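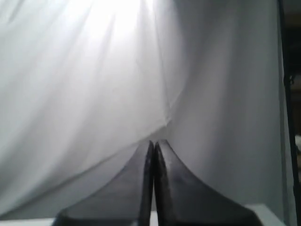

Teleop gripper keeps losing thin cloth on the lift – how do you demo this?

Posted by cukby_bench

Doing the sheet task by remote control, two-finger gripper, wrist view only. White sheer fabric, black fingers. I close on a fold, fingers look nearly shut, cloth bunches at the tips, all fine. Then I go up and half the time it slides out. On the wrist view I cant tell a good pinch from a bad one, it's all white glare up top. 16 demos kept so far, binned loads more. Do I keep the failed ones? And is it worth going back to moving the arm by hand?

pollex_fan

Had the same with napkins. Go in deeper before you close. If only the very tips have hold of it you've got next to no grip on thin stuff. Then wait 2 seconds before lifting – gives you a clean pause in the recording as well, handy for trimming later. Turn the light down or move it off to one side, creases show up much better.

Failed ones: keep them but in a seperate folder. Don't mix.

Lungu

by hand every time. remote is rubbish for cloth

flimotus_user

Wouldn't go that far. By hand you do feel the cloth pull, true, but your arm ends up in the other camera views and then you're stuck with it. We did 2000 by remote on the Flimotus setup and it was fine once we slowed the hand controller right down. Half speed for the last bit before the grip.

Also put some grippy tape on the inside faces of the fingers if they're smooth. And start from a different fold each time, otherwise it only learns the one. Regrasps are worth keeping imo – miss, open, go again, lift. Just dont stop the recording in the middle.

Contact us | Terms | © Cukby Help | Back to top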